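Household Corner > Laundry and Linens > Fold, roll or ball? The sock thread

Page 1 of 2

linen_and_lint
Posts: 1,947

Hello again, everybody! I promised in the August laundry thread that I'd come back once I got going on the pastel socks, so I'm starting a new topic before the old one gets any longer. What I'd like to hear is how you all pair and put away thin socks with a ribbed cuff, because I have been balling mine for years and I'm beginning to think I've been ruining them (the elastic, mostly – the feet hold up fine).

A pink cloth, a pair of socks, and the wood they get folded on:

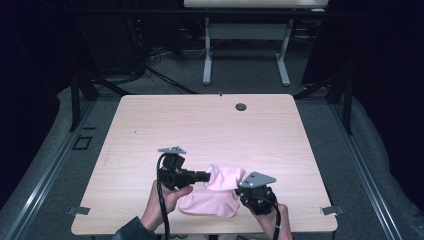
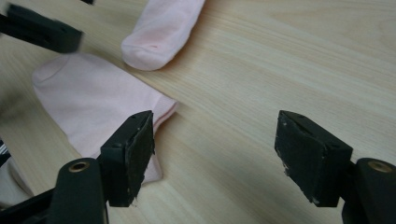
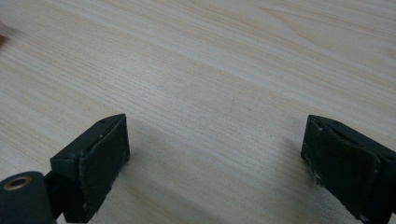 My mother balled every sock in the house and so did her mother, and I never questioned it until I pulled out a pair last winter and one cuff was so stretched it slid down into my shoe before I'd gotten to the mailbox. The other one was perfectly good! It's always the sock on the outside that takes the beating, poor thing. So I'm trying to retrain myself, and my hands keep wanting to go back to the old way.

hallar_hills
Posts: 133

Oh, I love a sock thread. Stop balling them, please, I beg you. Lay one flat, smooth it from the toe up toward the cuff, put the second right on top, and fold the pair in thirds. They'll stand up in the drawer like little file folders. I switched over when we moved to Hallar and had one tiny dresser between us, and I gained enough room for all my husband's undershirts.

Also, do your smoothing on a hard surface. I used to fold on the bed, and everything came out lumpy and I blamed the socks.

kistotik
Posts: 101

I'm going to disagree, in a friendly way. Thirds look lovely for one morning. Then somebody in a hurry digs through the drawer and you've got a pile of singles again, and who has time to match them up twice? I have three kids and a ball is the only thing that survives them. If a cuff wears out, well, it's a sock.

What I do now is a loose ball – I turn over only the very top of the cuff, barely an inch, so it isn't stretched around the whole bundle. You might try that before you give up on it completely.

linen_and_lint
Posts: 1,947

kistotik, that may be the compromise I'm after! I've been pulling the cuff around the entire thing like I was packing a parachute. I'll do half the drawer one way and half the other and see which half I'm still happy with.

hallar_hills, yes to the hard surface. I like a bare wood table for it, no cloth or pad, and you can see every bit of lint before it goes back in the drawer.

Sukley
Posts: 133

Rollers, where are you? Toe to cuff, both socks together, not too tight. It's how I pack for trips, and I ended up doing it at home too. Nothing gets stretched and you can still see the color from above. You do need a box or a divider or they unroll on you, I'll admit that. I use the bottom of a shoe box from Pálfi, the shoe place downtown, and it fits my top drawer like it was made for it.

kistotik
Posts: 101

A box in the drawer is one more thing to keep straight, Sukley! But I can see it for travel. My suitcase could use the help.

hallar_hills
Posts: 133

Dividers would solve your digging problem too, kistotik, I'm only saying. Give each kid a section and let them make a mess of their own part.

linen_and_lint, do you wash yours inside out? I started doing that with the pale ones and they pill a lot less around the toe.

linen_and_lint
Posts: 1,947

I don't, but I will on the next load. Do you turn them back before they go in the dryer or after? I can see myself forgetting and putting away a whole drawer of inside-out socks.

hallar_hills
Posts: 133

After, while I'm pairing them. It takes me as long as one cup of coffee.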